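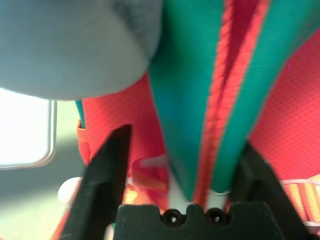
Wrist view: teal strap between the fingers, red mesh behind it.

Reading time: 2 min

Is the Puletti soft-goods kit worth it for straps?

Ravindran Gowda
I do small-batch repair and sorting of bags and harnesses, and I've had the Puletti gripper kit on trial from Rekura since May. It's the two-finger one with the wrist camera. The trial ends soon and they would like $1542, or $971 if I send back the camera and go in blind.

Boxes, bottles, shoe trees: no complaints. Straps are where my money goes to die. If there's mesh behind the strap, I get the strap, a mouthful of mesh, or a very confident grip on air. The brochure says "handles textiles," and I suppose a cat does too. Is this a settings problem or should I box it up?

Teresa Ní Mhurchú
Bit of both. We've run one for more than 3761 cycles, mostly webbing. A few things that helped:

Drop the closing speed to the second-lowest step. The default is set for things that don't run away.

Come in across the strap, and stop before the palm touches anything. Once the palm is pushing on the pile, the mesh bunches up between the fingers and you've bought yourself a sandwich.

Look at your wrist view too. With something gray and fuzzy hanging that close to the lens, the camera has a lot less to work with. I move bulky stuff aside first, by hand, like it's 1950.

Keep the camera. The $971 version is a very firm clothespin.

Sinéad Hayes
Get the Wemeler fingers. Problem solved.

Daithí Brophy
Wemeler fingers are nice, but they don't fit the Puletti palm without the adapter, and the adapter was on back order when I asked. I'm still on the stock black ones. Teresa's speed tip got me from swearing constantly to swearing mostly after lunch. Also ask Rekura for a trial extension. They gave me 2 extra weeks and all I did was sound disappointed on the phone.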